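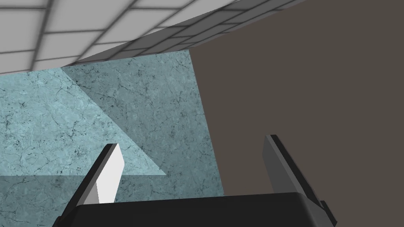
Fig. 1. Parallel faces, rendered view.

Unit 4: Clearance and Fit
Course notes, D. Nisbet. Read before the September workshop.

4.1 Terms
Nominal size is the size used to name a feature. Limits are the largest and smallest sizes allowed. Tolerance is the difference between the limits. Clearance is the size of the hole minus the size of the shaft; if the result is negative, the fit is an interference fit.

4.2 Parallelism
Parallelism is stated against a datum. A face can be within its size limits at every point and still lie at a slight angle to the datum. The parallelism tolerance sets a zone between two planes, both parallel to the datum, and every point on the face must fall in that zone.

4.3 Worked case
A slot is named 47 mm with limits of +0.10 and 0. The key has limits of -0.05 and -0.15.
Largest clearance: 47.10 - 46.85 = 0.25 mm
Smallest clearance: 47.00 - 46.95 = 0.05 mm
All combinations clear. Repeat for a 44 mm slot with the same limits and state what changes.

4.4 Temperature
Sizes on a drawing apply at 20 °C unless noted. For a steel bar 100 mm long, take growth as 0.0012 mm per degree. Problem set B uses a bar of 2,000 mm; scale accordingly.

Reading: Semple, Kindberg notes, section 3. Table 2 has a sign error in the last row.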